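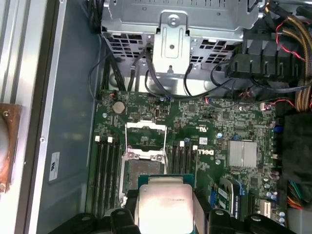
Processor and open socket, with the load plate swung up out of the way.

How to give an old desktop computer a second life
Last updated August 24, 2023

If you have an old desktop sitting under the stairs, or one a relative has passed on with the words "it's gone a bit slow", I'd like to talk you out of taking it to the tip, at least for one weekend. Most of the machines that come across my kitchen table need a good clean, a fresh drive and a bit of patience, and then they'll happily do emails, letters and homework for years. I've written this for people who have never taken the side off a computer before, so forgive me if I dawdle over things you already know.

The one I'm working from here is a plain black tower I picked up in Dreltport in March for £21, with no drive in it and a rattle I could hear from the car. I call it Kilari, after the sticker some previous owner put on the front, and I keep a notebook page for it. You might like to do the same. You think you'll remember which cable went where, and then the phone rings and you don't.

What you'll need

A medium cross-head screwdriver, preferably with a long shaft. A soft paintbrush, one inch or so, clean and never used for paint. A can of compressed air if you have one. Some kitchen roll, cotton buds and a small bottle of isopropyl alcohol. A tube of thermal paste if you plan to take the cooler off. A couple of egg boxes for the screws – I label the cups with a felt tip. And a solid-state drive, which is the single thing that will make the most difference to how the computer feels.

Before you open anything

If the machine still starts, copy off anything you'd be sad to lose. Photographs are the obvious ones, but have a look on the desktop and in the downloads folder too, where people keep all sorts. On Kilari's predecessor I found 1,658 family pictures in a folder called "New folder (3)", and I was very glad I'd looked before wiping it.

Then shut the computer down properly, switch off at the wall, pull out the mains lead and hold the power button in for a few seconds. Unplug everything else from the back and carry the tower to a table with decent light. Touch a bare metal part of the case before you touch anything inside, and do it again whenever you've been up to make tea. Carpet and woolly socks are best avoided.

Cleaning it out

Take the side panel off (usually two screws at the back, then it slides) and have a look before you do anything. Take a picture with your phone. Start at the top and brush the dust downwards, then lift it out with kitchen roll. If you use compressed air, hold the fan blades still with a finger while you spray, and do it by the back door or you'll be dusting the whole house afterwards.

Pay attention to the fins on the processor cooler and the grille on the power supply. Leave the power supply itself closed. There is nothing in there for us.

Do you need to take the processor out?

Nearly always, no. If the fan is clean and the computer isn't getting too hot, leave it be. But if the old paste has gone hard, you'll want to lift the cooler off, wipe the metal lid of the processor with alcohol on a bit of kitchen roll, let it dry and put on a fresh blob the size of a small pea.

If you're changing the processor as well, check the motherboard maker's list first to see which ones it will accept. Release the lever, open the load plate, and lift the chip straight up by its edges. The new one goes down the same way, with its corner mark matched to the mark on the socket. It should settle in under its own weight – if it doesn't, lift it out and look again, and please don't press. Bent pins are a miserable evening's work.

Fitting the drive

Mine went into a spare bay with a little plastic adaptor from Powell, the hardware shop near the station. Two cables, one for power and one for data, and both only go in one way round. I bought a Diswood drive, quoted at 952 GB on the box, far more than Kilari will ever need, but it was in the sale.

Switching it back on

Plug in the screen, keyboard and mains, and leave the side off for the first start so you can see the fans turning. Nothing on the screen? Switch off, unplug, and push the memory sticks in again until they click. Nine times out of ten that's all it is.

Once you're into the setup screen, find the temperature page and leave it open for ten minutes. Kilari climbed to 76 degrees on my first go, higher than I like, and I found I'd left the cooler's fan lead unplugged. Then install your operating system from a USB stick, run all the updates, and put the side back on.

If there are screws left in the egg box, go back to your phone pictures.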